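From: Sarita Mittal
To: paper-and-glue list
Date: 2/11/22
Subject: Re: [paper-and-glue] Mini album swap, second round?

Fiachra Hayes wrote:
> Did anyone else's pages from the October swap arrive a bit bowed? Mine
> lay flat when I mailed them and the two I got back from the hostess
> had curled up at the corners. I used wet glue on the big mats. Also, is
> there going to be a second round, and can we go bigger than 6x6?

Yes to a second round, and yes please to bigger! I've been hoping somebody would ask. I loved the 6x6 size for travel pages, but I kept running out of room for journaling and ended up writing up the sides in tiny letters.

On the curling – mine did it too, on the two pages with the heavy kraft mats. I've switched to tape runner for anything larger than a playing card and I save the wet glue for chipboard and buttons. If you love your wet glue (I do, it lets you scoot things around!) put down a thin line well in from the edge and leave the page under a stack of cookbooks overnight. Eliécer Tamayo told me he brushes his on with an old makeup sponge and gets no warping at all, so I'm trying that next.

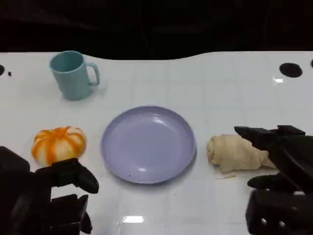
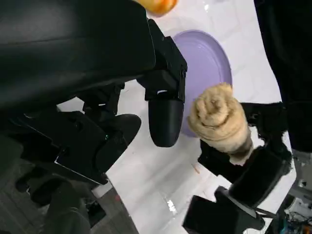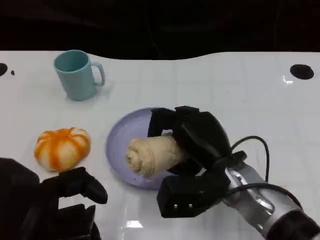

A light blue mug on the white table, first and last pictures.

For the second round I'd like to suggest 8x8. The Grastow post-bound albums come in that size and the page protectors are nice and stiff. I did look at Cisturier, and the covers are gorgeous, but the rings pinch when you get past the middle and I've torn a protector already. Kino cardstock cuts beautifully at 8 inches and you get a good long strip left over for borders and tags.

Theme ideas so far: kitchens, handwriting, or "the street I grew up on." I'm really pulling for handwriting. I have a shoebox of my grandmother's recipe cards and I've been dying to do something with them – copies, of course, the real ones stay in the box. Her sevens look like little flags.

Please send your sign-up straight to me and put SWAP in the subject line so I don't lose it. Tell me if you'd rather not ship overseas. Pages should be finished on both sides, with your name on the back somewhere small, and keep the lumpy stuff thin enough that the album will close.

Abhishek, do you still have the sizing template you made last time? Could you post it again?

Sarita

Comments

Abhishek Solanki: Found the template, it's still set to 6x6. I'll redo it tonight. Count me in for handwriting!

Zhenhua Du: I'd love to join but I've never done a swap. Is it OK if my lettering is terrible?

Sarita Mittal: Zhenhua, YES, come join us. Terrible lettering is very welcome.

Recent threads
Storing 100 sheets of patterned paper in a closet
Chaudhary corner punch, how do you sharpen it?
Printing photos at home vs. sending out
Scanning old recipe cards without the glare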